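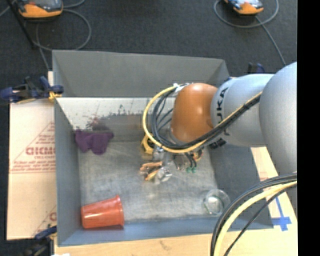 Robot arm over a large gray bin, seen from above.

How to Set Up a Payment Schedule With a Contractor

Most arguments between homeowners and contractors are about money, and most of those are about when the money was due. A payment schedule settles that before work starts. It can be one page long and it should be part of the signed contract.

Step 1. Get the full price in writing

You can't divide a price you don't have. Ask for a written estimate that lists labor, materials, permits and cleanup on separate lines. If there is an allowance for something you haven't picked yet, such as tile or a faucet, it needs its own line with a dollar figure. "Fixtures, TBD" is not a figure.

Step 2. Look up the deposit limit

Some states cap what a home improvement contractor can collect up front. Check with your state's licensing office. While you are on the site, look up the license number and make sure the name matches the one on the estimate.

Where there is no cap, the deposit should bear some relation to what the contractor has to buy first. Special-order items like windows or cabinets can justify a larger one. Ask to see the supplier's order confirmation once it has been placed.

Step 3. Tie each payment to finished work

Avoid schedules based on dates. If a payment is due in June and the job is running behind in June, you still owe the money. Use stages you can go and look at:

- Demolition complete and debris hauled off
- Rough plumbing and electrical passed by the inspector
- Drywall hung, taped and sanded
- Cabinets and fixtures installed
- Punch list finished

Small jobs don't need that many. For a job of 3,000 dollars, three payments will do: a deposit, a middle payment, and the balance when everything is done.

Step 4. Hold back enough at the end

The last payment is what gets the loose trim nailed down and the missing outlet cover replaced. Keep it large enough that the contractor will want to come back for it. Ten percent is common. On a kitchen costing 18 thousand dollars I would hold more than that, and I would say so before signing. Changing the terms halfway through is unfair to the contractor and may put you in breach.

Step 5. Decide how change orders get paid

Extra work comes up once the walls are open. Write down that no extra work starts until both of you have signed a change order with a price on it. Then say when it gets paid. The simplest way is to add it to the next stage payment.

Keep the small ones too. I once skipped the paperwork on an added shutoff valve and later found 309 dollars on the final invoice. The price may well have been fair, but I had no way to check it.

Step 6. Pay in a way that leaves a record

Use a check or a card, made out to the business named in the contract. Ask about card fees first. If you do pay part of it in cash, get a signed receipt showing the amount, the date and which stage it covers.

Step 7. Ask for lien waivers

In many states a supplier or subcontractor who hasn't been paid can file a claim against your house, even if you paid the general contractor in full. Ask for a signed waiver with each payment, and a final one with the last check. Read which type you are signing for: a conditional waiver takes effect once the payment clears, and an unconditional one takes effect right away.

Keep the schedule, the waivers and the receipts in one folder. You may need them when you sell.

Posted by Genowefa Żak

Related articles
How to Read a Contractor's Estimate
Do You Need a Permit to Move a Sink?
What to Put on a Punch List
Bathroom Updates for Under 2,000 Dollars
Renting a Dumpster for a Home Project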